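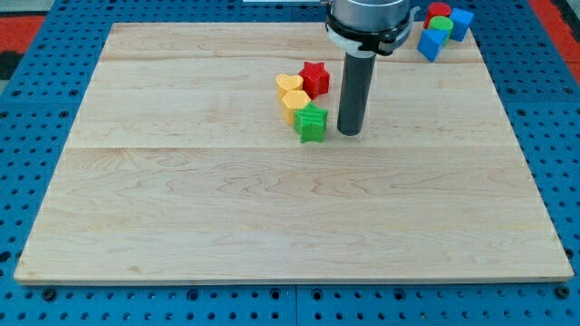
# The Slow Return of the Village Bread Oven

Walk down the main street of Dedstead on a baking morning and you'll smell it well before you see it. The shared oven sits behind the old school, a squat brick dome with a slate roof, and by the time the church bell rings there are people lined up with dough in baskets, bowls and, once, a baby bath.

Shared ovens used to be normal. A family without the fuel to heat its own took its loaves to the village one, marked them with a cut or a stamp, and came back later for the bread. Then came home ranges and cheap sliced loaves, and most of the old domes were knocked down or filled with garden tools.

Dedstead's was rebuilt over two summers with 779 bricks, many of them saved from a barn at Posbridge. It takes three hours to bring up to heat, and then the fun starts! Flatbreads go in first, right on the hot floor, and they puff up and blister in no time. Next come the big country loaves – the rye is my favorite, dark and sour with a crust you have to saw through – and after those the buns, the pies, and finally pots of beans that sit in the fading warmth until the next day.

What I love most is how different everyone's bread is. Same oven, same fire, and you still get tight little sandwich loaves next to wild, floppy things full of holes.

Kandska has a dome of its own now, first lit in December, with a wider mouth that fits over a dozen loaves at a time. I went up for the second bake and came home with a seeded loaf, a jar of starter and flour all down my coat. The starter lives on my kitchen windowsill and gets fed every morning before I do.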